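Notes on the Sorting of Serving Trays and Steel Bowls

Further to my earlier entry on the kitchen shelves, I wish to set down the method now used in this household for the serving trays and the steel bowls. Several readers wrote to ask whether the arrangement described in that entry had been kept up. It has been kept up in part. The upper shelf remains in order. The lower shelf, where the trays are stored, did not survive the visit of my husband's relatives in August, and it was necessary to begin again.

The trays in question are white, rectangular, and printed with flowers. They are used for tea, for cut fruit, and on most evenings for carrying small dishes from the kitchen to the bedroom, where my mother-in-law prefers to take her meal. They are light and easily wiped. Their one serious fault is that they slide against each other when stacked, and a stack placed upright will lean until it reaches whatever stands next to it. For a long period that was the pressure cooker.

The first decision concerned where the sorting should be done. The kitchen counter is narrow, and it is in use from six in the morning. The dark wooden table beside the bed was therefore chosen. It is long enough for the trays to be laid out and the bowls to be kept to one side, and there is daylight until late in the afternoon. Persons with a proper dining table will naturally prefer to use that. Ours was given to my brother-in-law when he moved to Tronbridge, and it has not been replaced.

Before anything is sorted, the table is to be cleared and wiped with a damp cloth, then with a dry one. Toys may be moved to the end. I have stopped insisting that they leave the table altogether, as the discussion takes longer than the sorting.

Each tray is then lifted separately and inspected on both sides. The points to be checked are the corners, where fine cracks begin, and the printed surface, which wears away under a scouring pad. A tray with a cracked corner is not returned to use for food. It may go under potted plants or hold clothespins. A tray on which the print has merely faded is perfectly sound and should be kept, although it is the practice here to place such trays lower in the stack and to bring out the brighter ones for guests.

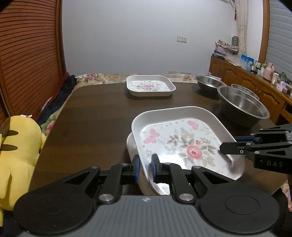 The rose pattern has caused some disagreement. My sister-in-law, Shobha Thampi, considers it old-fashioned and has twice offered to replace the trays with a plain set from Prieto, the household goods shop near her office. The offer was kindly meant and was declined on both occasions. The plain set has a raised rim that holds water after washing, and the trays are too wide for our shelf by the thickness of a finger. I would add that the butterflies are of interest to the younger members of the family, who will carry a tray back to the kitchen for the sake of them when they will carry nothing else.

With regard to the steel bowls, the rule is that the shallow and the deep are stored separately. The deep ones are for soaking lentils and for kneading small quantities of dough. The shallow ones are for serving and for covering other vessels. When they are nested together without regard to depth, the lower bowl grips the upper one, and the two can then be separated only with cold water in the inner bowl, warm water around the outer, and a certain amount of patience. My mother-in-law achieves the same result by striking the rim with a wooden spoon. I do not recommend this, but I am obliged to report that it works.

Bowls should be thoroughly dry before they are nested. In the damp months I leave them face down on a cotton towel for two hours. Water spots may be removed with a little vinegar. A paste sold under the name Skirum was also tried, on the advice of a neighbor, and it gave a good shine, but the smell stayed in the bowls through several washings and the remainder of the tube has been assigned to the bathroom taps.

For the stack itself, a folded sheet of newspaper is placed between one tray and the next. This prevents the sliding mentioned above and protects the print. The stack is laid flat, never upright, and is limited to five trays. Anything beyond that number is stored on top of the wardrobe in a cloth bag. The newspaper is changed when it becomes soft.

There remains the matter of the cabinet, which I had intended to include in this entry. Its top has become the general receiving place for folded clothes, papers, medicines, and any bottle whose owner cannot be identified. A Funis organizer with small drawers was purchased for it last year and is still in its carton under the bed. I had hoped to complete the cabinet on the same afternoon as the trays, but the papers alone require the attention of my husband, who must say which of the receipts are needed, and he was not at home.

The cabinet will be taken up in a later entry. Readers who have found a satisfactory way of storing medicine bottles out of the reach of a determined five-year-old are invited to write to me in the comments below.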